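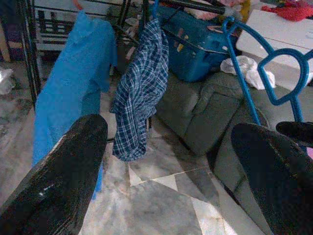 Drying clothes indoors without a dryer -- what works for you?

marblefloor
We moved into a two-bedroom in Clarkstead in September and the building doesn't allow vented dryers. Everything goes on a rack in the living room. T-shirts are fine. Towels and sweatshirts take two days and come out smelling like a basement. The place is 379 square feet on the drying side if you count the hallway, so there isn't a spare room to close off. Windows face north. What are people doing?

tenpenny_oak
Get a dehumidifier. Any of the mid-size ones will do. Put it a few feet from the rack, close the door, run it overnight. Ours was 200 dollars and it paid for itself in not going to the laundromat.

hallcloset
Before you spend 200 dollars, try a second spin. Most washers let you run spin only. I do it for towels and jeans every time and it cuts hours off. Also stop hanging things so close together. If the clothes touch, the air can't get in there and the middle of the rack stays damp.

marblefloor
The second spin I can do today. The washer is an old Pusel with one dial, but there is a spin setting at the end of it. Spacing is harder. It's a small rack and there are four of us.

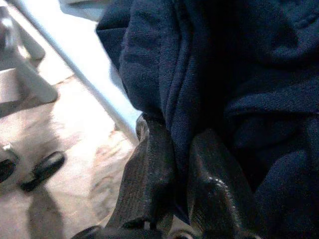
The thick stuff is my real problem. Anything with a hood or a double layer is still wet at the seams when the rest feels done, and then I put it away and the whole drawer smells. My mother used to iron the seams, which I'm not going to do.

rackandruin
Turn hooded things inside out and flip them halfway through. Pockets out too. For towels, hang them over two bars with a gap between so there's air inside the fold.

Also check your humidity. A cheap gauge is enough. I try to keep the room under 60 percent. Over that, nothing dries and you start getting black spots on the window frames.

tenpenny_oak
Which is what a dehumidifier is for.

hallcloset
Or an open window and a fan. I've dried clothes for a family of 6 that way for years, winter included. Ten minutes of cross breeze does more than people think.

tenpenny_oak
Not in Clarkstead in November it doesn't. The air outside is soaked. I lived there. You open the window, the heat goes out, and the socks are still wet in the morning.

hallcloset
Cold air holds less water even when it feels damp. Once it comes in and warms up it can take moisture from the clothes. You do lose some heat, I'll give you that.

quietcycle
I'd skip the rack for tops and use hangers. One item per hanger on a shower rod or a door hook, and leave a hand's width between them. Plastic ones only -- wire leaves rust marks and bare wood can stain. Wide shoulders if you can find them. I have a set from Todo that I like, but the dollar store kind works.

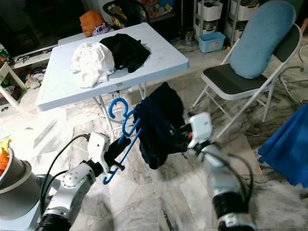

Navy garment on a blue plastic hanger

Heavy knits are the exception. Lay those flat or the shoulders stretch.

rackandruin
Agree on hangers for shirts. Disagree for sweatshirts, they pull long in the body. I fold them over the rack at the armpit line.

quietcycle
Mine haven't stretched. Might depend on how much water is left in them.

marblefloor
Did the second spin on a load of towels and they were dry by the next evening. Still a little stiff. I ordered a gauge and moved the shirts to the shower rod. Has anyone used the Rønning heated rack? A neighbor is selling one.

tenpenny_oak
I had one. Good for socks and underwear, slow for anything thick unless you throw a sheet over it. Ask to see it switched on before you pay.

Contact us | Forum rules | Copyright Home & Laundry Board | Back to top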